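Call for participants: Can a machine do your chores yet?

We look for people who do ordinary work with their hands, at home or in a shop, and who would like to spend one day with us in Kakthorpe. You do not need any technical knowledge. We prefer if you have none.

Our group at Kelton studies one simple question: which small jobs can be given to a robot today, and which must wait. We read often in the news that the machines are almost ready to fold the washing and fill the shelves. From what we see in our own work, we are less sure. A robot with two arms and hands with fingers can be very good at one movement and then fail at the next one, which a child would do without thinking.

For this reason we do not start with a kitchen. We start with a board, with holes and slots in it, and parts which belong in them. To bring the right part to the right place is the same skill you use when you put a plug in the socket, a lid on a jar or a battery in a torch.

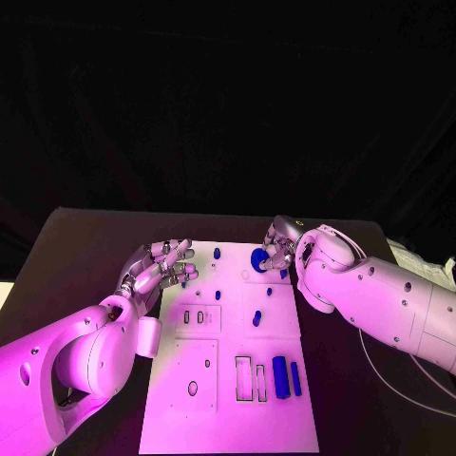 The difficulty is mostly in the last centimetre. You feel when a part is not straight and you correct it before you notice. We want to understand better how people do this, and also how they judge a machine that tries it. Engineers are maybe too kind to their own robots. Somebody who has worked many years behind a counter will see other things.

What you will do

In the morning you do a set of small tasks yourself, at a table: sorting, inserting, opening and closing, packing a bag of shopping. In the afternoon you watch the robot at its work and tell us, in your own words, at which moment you would stop trusting it. After this there is a talk of up to 57 minutes with one of us, about the chores you would like to give away and those you would rather keep. The talk is recorded, sound only.
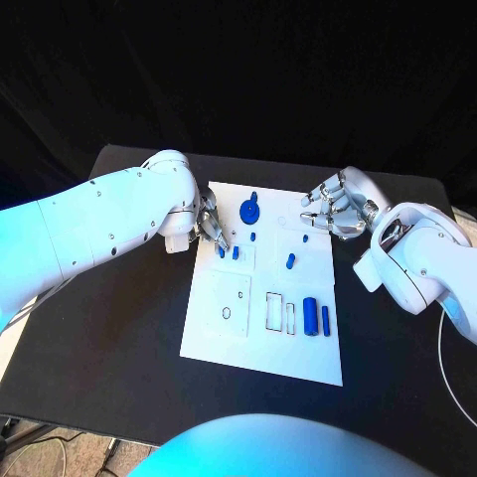

We are also interested in patience. How long would you let a machine try before you take the part and do it yourself? In our first round the answers were very different between people who clean for their living and people who only clean their own flat. We would like to have more of both.

Who can take part

You are 18 or older and you can sit at a table for two hours, with breaks. You do housework regularly, or you work in a shop, a stockroom, a laundry or a canteen. Left-handed people are very welcome, we had too few of them last time. If you have pain or limited movement in your hands, please write to us anyway, some of the tasks can be changed.

You speak English well enough to explain what you see. It does not need to be perfect, mine is also not.

Payment and practical matters

You receive 288 pounds for the full day, paid by bank transfer. Lunch is included. Travel inside the county is paid back if you keep the ticket. The rooms are on the ground floor of the Tamihana building, without steps.

How to apply

Please write a short letter or e-mail to Dorian Lacroix at the Kelton office, Tamihana building, Kakthorpe. Tell us your age, your work and one chore you really dislike. The last day to apply is 22/09/2023. We answer everybody, also when the places are full.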